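Clodcombe's 'tidy home' stickers win few friends as council counts the cost

By Tamara Kravets

A scheme that offers householders a window sticker for having a tidy home will carry on through the winter, Clodcombe town council has decided, although it is hard to find anyone outside the council offices who can say what it has achieved.

The Clear Surfaces scheme was launched in the spring with a budget of 3,000 pounds and the stated aim of cutting household waste. Residents fill in a form, promise to sort through one room a month and, after a short visit, receive a green sticker for the front window. The council hoped for 100 stickers by October. It has given out 14.

Orest Onyshchenko, who runs the scheme from a desk at the Burkden Road offices, told the meeting that the figure was "a solid base to build on". Asked how much less rubbish those homes were throwing away, he said it had not been weighed. Asked whether it would be weighed in future, he said that was being looked at.

The council has also paid for a leaflet, which went through every door in the town and half the doors in the next village by mistake. It advises people to start with the bedroom, to take everything off the top of the chest of drawers and to put back only what they use each day. Pictures should be hung or given away. Scissors should live in a drawer. 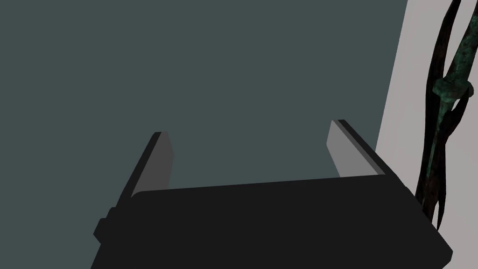
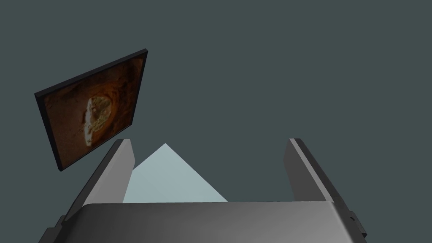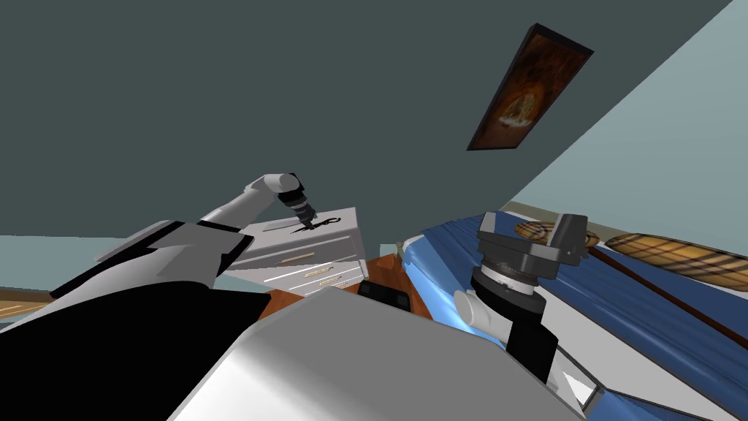

None of that is bad advice, but most people have heard it before, usually from their mothers and without charge. What the leaflet doesn't say is where the unwanted things should go. The town's tip shut two years ago. The nearest one open to Clodcombe residents is at Grostinach, a drive of half an hour each way, and it takes cars only if they are booked in the day before.

That was the point made again and again from the public seats. Ustyna Lytvynenko said she had cleared out her spare room as asked and then lived with the bags in her hallway for most of the summer.

"I got my sticker," she said. "I couldn't get the pushchair past the bags, but I got my sticker."

Her sister Uliana had a different complaint. She was turned down because the person who came to see her flat thought there were too many books on the stairs. There is no mention of books, or stairs, in the rules handed out with the form. Mr Onyshchenko said each visit was a matter of judgement and that she was welcome to apply again.

A petition asking for the money to be spent on a monthly skip instead has been signed by 209 people. Councillors noted it, and then spent a good deal longer talking about whether the sticker should be a paler green.

Only one councillor, Jonas Reisinger, voted against carrying on. He said he had asked three times for a list of what the budget had been spent on and had been sent the leaflet each time.

"If it has cut waste, show me," he said. "If it hasn't, then we are paying to look into people's bedrooms, and I don't think they voted for that."

The council's answer is that habits take time to change and that a scheme should not be judged on its first few months. That may be so. But the same was said of the shared compost bins, which were taken away in their second year, and of the repair mornings at the old Pylypenko warehouse, which ended when the lease did. In neither case did the council publish any results — good or bad — and residents could be forgiven for expecting the same again.

There was one small change. From next month, people who apply for a sticker will be given a sheet with the opening hours of the Grostinach tip and the number to ring for a booking. When I rang it at ten in the morning, a recorded voice told me the line was open in the afternoons. In the afternoon it was engaged.

A fuller report on the scheme is due to go before councillors in the spring. Forms can be picked up from the Burkden Road offices or the library. The petition is still open, and there are copies on the counter of the post office.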